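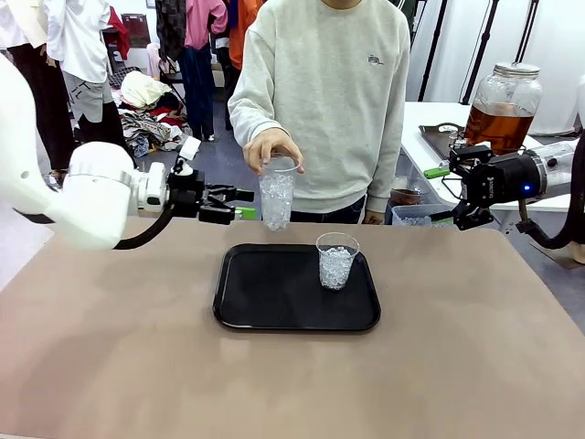 Ordering Ice and Cold Drinks for a Meeting Room

Applies to: all staff and tenants of Trunmont House who book rooms through the Bomunent reservation system.

Ice and cold drinks may be ordered with any room booking of one hour or longer. Orders are filled by the second-floor service kitchen and are charged to the cost center given on the booking. Please read the steps below before placing a first order.

Before you start

You will need your booking reference, your cost center number and the final head count for the meeting. If the head count is not yet known, enter your best estimate and correct it before the cutoff. Guests who have not been registered at the front desk may be included in the count.

Step 1. Open your booking

Sign in to Bomunent and select My Reservations. Choose the meeting from the list. Bookings made by another person on your behalf will appear under Shared. If the booking does not appear in either place, call the service desk at extension 1117.

Step 2. Add the service

Select Add Services, then Refreshments, then Cold. The page will show the items available for the room you have booked. Rooms on the Potgieter corridor have their own refrigerators, and bottled water is already stocked there. For those rooms the menu lists ice, juice and iced tea only.

Step 3. Choose the type of ice

Crushed ice is sent in individual cups. Cubed ice is sent in a covered bucket with tongs. Crushed ice melts faster and is best suited to meetings of less than one hour, or to a break in the middle of a longer one. For an all-day session, order cubed ice and request a refill at midday. One bucket serves ten people.

Step 4. Set the delivery time

Enter the time at which the drinks should be in the room, which may differ from the start of the meeting. The kitchen delivers between 8:00 a.m. and 4:30 p.m. A delivery cannot be scheduled in the first 15 minutes after another group leaves the same room, as the room is being reset during that time.

Step 5. Enter allergy and dietary notes

Use the Notes box for this purpose only. Requests about furniture or screens entered in the Notes box go to the kitchen and will not be seen by the room support team.

Step 6. Confirm

Select Submit. A confirmation message is sent to the person who made the booking and to the meeting host. Keep the message until the charge has appeared on your monthly statement.

Changes and cancellations

Orders may be changed or canceled without charge up to 2 hours before delivery. After that point the full amount is charged. Changes must be made in Bomunent. The kitchen staff cannot accept changes by telephone or at the door.

Returning cups, trays and buckets

Leave all serving items on the side table at the end of the meeting. Pour leftover ice into the sink in the nearest pantry and not into planters or waste bins. Used cups go in the bin marked for plastics. Trays should not be carried to other floors. If a meeting moves to another room, call extension 1117 and the order will be moved.

Large events

Orders for the Stundton Hall, which seats 106, are handled separately. Complete Form 988 and send it to Gerrit Nel, Building Services, at least five working days before the event. A separate form is needed for each day of an event. From May through September the ice machine on the ground floor is reserved for hall events after 3:00 p.m., and room orders placed for that period may be filled with cubed ice only.

Related pages: Booking a Room; Hot Drinks and Catering; Reading Your Monthly Statement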